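Thema: Teile einsortieren per Roboter – schon brauchbar?
Forum Werkstatt & Automation

Daryna_M
Bei uns in Dronemdale werden Blechstreifen und Winkel noch von Hand aus der Wanne in Kartons sortiert, 200 Teile pro Schicht. Mein Chef hat von zweiarmigen Anlagen gelesen und will im September entscheiden. Hat das jemand im Einsatz?

sirko_illia
Wir probieren es bei Ondia mit zwei Armen und Mehrfingergreifern. Große Teile mit Kanten gehen. Flache Streifen, die auf glattem Boden liegen, sind mühsam, weil die Finger nicht drunterkommen. Auf dem Tisch haben wir ein Tuch, da gibt der Untergrund etwas nach.
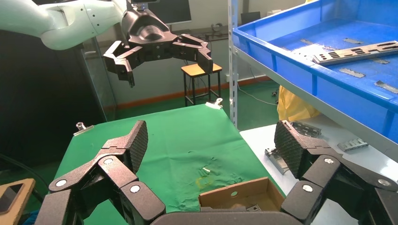

Arbeitsplatz mit beiden Greifern, rechts im Regal die blaue Wanne mit den Flachteilen

poduvau
Das Tuch würde ich weglassen. Das wirft doch Falten, auch mit Klammern am Rand. Bei uns liegt eine dünne Gummimatte, die bleibt plan.

sirko_illia
Matte hatten wir auch. Da sind die Streifen beim Anschieben hängen geblieben. Die Falten stören mich weniger.

Klaus_Dreher
Für 200 Teile pro Schicht lohnt das alles nicht. Vibrationsförderer, Sauggreifer, fertig. Fünf Finger braucht man zum Klavierspielen.

Daryna_M
Sauger hatten wir getestet, die Winkel mit den Ausschnitten hält er nicht. Wie oft greift eure Anlage denn daneben?

sirko_illia
Letzter Durchlauf: 1000 Griffe auf Flachteile, 5 Eingriffe von Hand. Klingt gut, aber das Tempo ist deutlich unter dem eines geübten Kollegen. Und Wäsche oder Geschirr würde ich dem Ding noch nicht geben.

poduvau
Bei welcher Losgröße? Ohne die Angabe sagen mir die 5 nichts.

sirko_illia
Immer gemischt aus einer Wanne. Protokoll kann ich Daryna heute Abend per PN schicken.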